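Vanora Recipe Notes

Welcome! Vanora is a collection of 447 home recipes, typed up from handwritten cards and notebooks and put into one tidy table so that people can search them, sort them, and cook from them. I started it because my aunt's lentil soup card was fading, and then I couldn't stop.

Maintained by Gangadharan Thampi. Last updated 3 May 2019.

What's in it

Every row is one recipe. The columns are:

title: the name as written on the card, odd spellings and all
source: the notebook it came from (Donico, Maihi or Katau)
serves: a whole number, or blank if the card doesn't say
ingredients: one per line, amounts kept in the original units
method: the full text, lightly cleaned up
heat: low, medium, high, or mixed
notes: anything scribbled in the margins (my favorite column by far!)

The Donico notebook is the biggest and leans heavily toward soups and stews. Maihi is mostly baking. Katau is a wonderful jumble of pickles, flatbreads, fried snacks and one very long set of directions for fish curry that runs over three cards.

How the heat column works

This one took the most thought. The old cards say things like "a lively fire" or "let it barely tremble," and I love that, but you can't sort by it. So I read each method and picked the closest setting. If a recipe starts hot and then drops to a simmer, it gets "mixed" and the original wording stays in the method text. Please don't read the labels as dial numbers. Medium on my old coil stove scorched a pan of onions that was perfectly happy on medium at my sister's place, so start a little lower than you think and watch the pan.
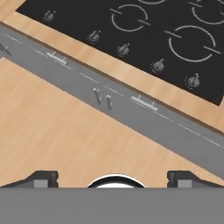
Units and conversions

I left cups as cups and grams as grams. There is a second table, conversions, with 33 common ingredients and their weights per cup. Flour is listed twice, once scooped and once spooned, and yes, the difference matters (try the Maihi tea loaf both ways and you'll see). "Teacup" and "wineglass" appear in the Donico recipes and have no conversion yet. If you know what size of teacup people in your family used, I'd be thrilled to hear about it.

Known problems

18 recipes have no cooking time at all.
2 recipes are missing their last line where the card was torn.
Some titles repeat. There are several plain "Chutney" entries and they really are different, so check the source and the ingredients before you merge anything.
Oven temperatures in the Katau rows are a mix of Fahrenheit and Celsius. The unit is given wherever the card had one.
Nothing here has been tested for canning safety. Please use a current, trusted guide for anything that goes in a jar on a shelf.

Changes since the April version

Added the notes column for all Maihi recipes
Fixed the fractions that had turned into question marks
Split "pepper" into black pepper and chili pepper where the card made it clear

Sending corrections

Open an issue with the recipe title, the source, and what you think is wrong. If you cooked it, tell me how it came out! Cooking reports go straight into the notes column with your initials, unless you ask me to leave them off.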